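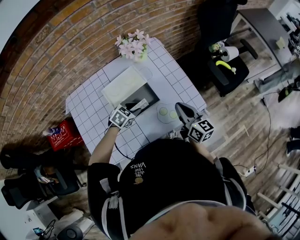 From: Ludivine Leclerc
To: Bomham household list
Date: January 13, 2020
Subject: Re: Tiled tables and what to put on them

Quentin wrote:

> We have taken over a kitchen table with a tiled top, white squares, and I have two questions for anyone who has lived with one. First, how do you keep the joints clean? Ours have gone a sort of tea colour near the middle and washing-up liquid does nothing. Second, where do you keep the small things that end up on the table? At the moment we have cards, letters, stamps and pens all over it, and they have to be moved to the worktop before every meal and then moved back again. Eva has suggested a drawer underneath but I don't want to screw anything into the frame.
>
> Also, do plates slide about on yours? Ours do a bit.
>
> Quentin Renaud

Hello Quentin, hello all,

We have had a white tiled table against the brick wall in our back room since September, so I can answer some of this.

Joints first. Washing-up liquid won't shift tea. I use bicarbonate of soda mixed with a little water, about as thick as toothpaste, and an old toothbrush. Leave it on for 11 minutes or so (I put the radio on), scrub along the lines and wipe it off with a damp cloth. Then go over it once more with clean water or you get a white bloom when it dries. Don't use vinegar. It does clean, but it eats at the grout and after a few goes the joints feel sandy. If yours were never sealed, it is worth doing once they are clean and properly dry. I used the Trikeck sealer in the small bottle, put on with a thin brush, and did a second coat the next day. There is plenty left if you want to borrow it.

For the small things, I would not bother with a drawer. We use a dark grey box with a flat white lid, and it lives in the middle of the table. Cards and notepaper go in there flat, with stamps in an envelope so they don't get lost at the bottom. When we want to eat, whatever is lying out goes in, the lid goes on and the box moves to the windowsill. It takes less than a minute. Before that we had a wire letter rack, and it was no good at all. Everything leaned over and the thin cards curled.

Two things to look for if you buy a box. The inside should be a little bigger than your largest envelope, so measure that first. And get a lid that lifts right off. I had one with a hinge before and you need clear space behind it to open it, and on a table against a wall there never is any. With a loose lid you can push it half back and drop a card in without clearing anything.

We keep a small vase of flowers at the wall end, pale pink ones at present, and they stay put during meals. I would choose a vase with a flat, wide foot. Tiles are never completely level with one another and a narrow one will rock if it lands across a joint. The same goes for glasses.

As for plates, yes, they slide a little on the glazed part. Ours are plain round ones with an unglazed ring underneath and they are better than the old set, which was smooth all over. Marty bought cork mats, which work, but crumbs get under them and you then have to lift everything to wipe. I have gone back to no mats for breakfast and mats for anything hot.

One question of my own. A tile near the corner has started to sound hollow when I tap it. It isn't loose yet. Has anyone lifted a single tile and stuck it back without cracking the ones next to it? It measures 96 mm across, and I have not found a spare that size in any of the shops.

Ludivine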